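3.2 Match sample

We coded 397 penalty kicks from the Trasten and Goda youth leagues, all taken between November and the end of the spring season. Goalkeepers dived early on 76 of them. Honorato's coding sheet was used without changes.

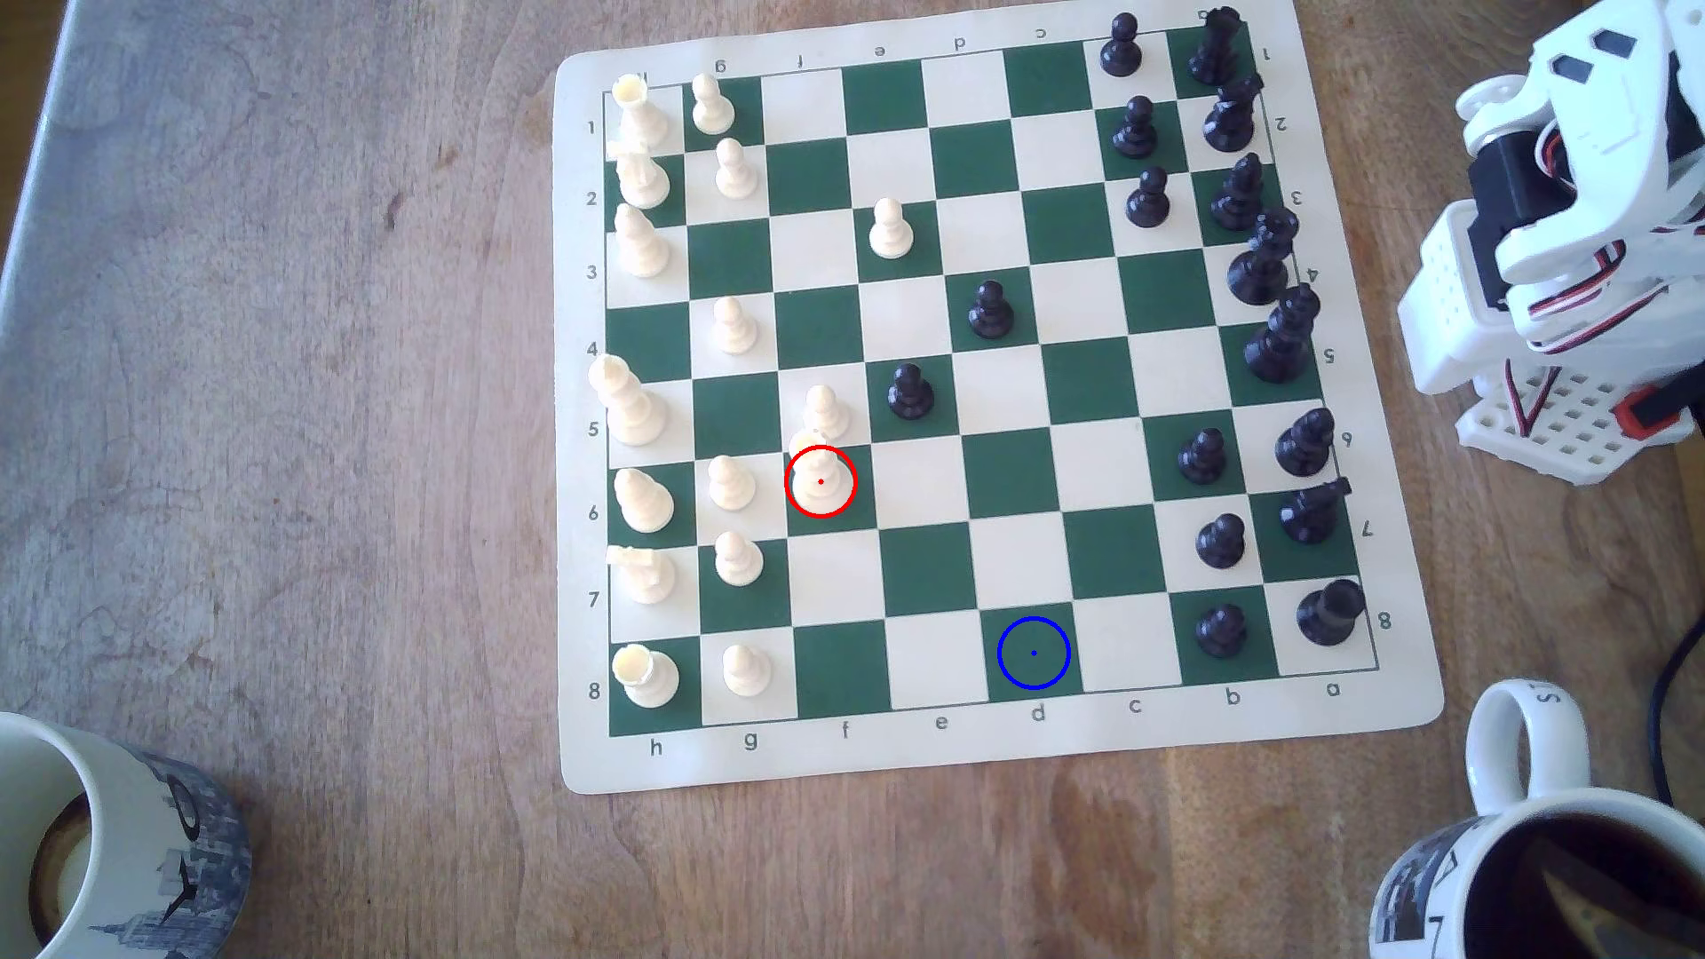
Figure 2. Chessboard with the white pieces on the left side.

Keepers who had faced the same kicker before waited longer before moving. The difference was small, and it did not hold for the 47 kicks taken in shootouts. Kicks that hit the post were coded as misses. Two clubs, Lahlou and Stulten, sent no data for the spring and are left out of Table 3.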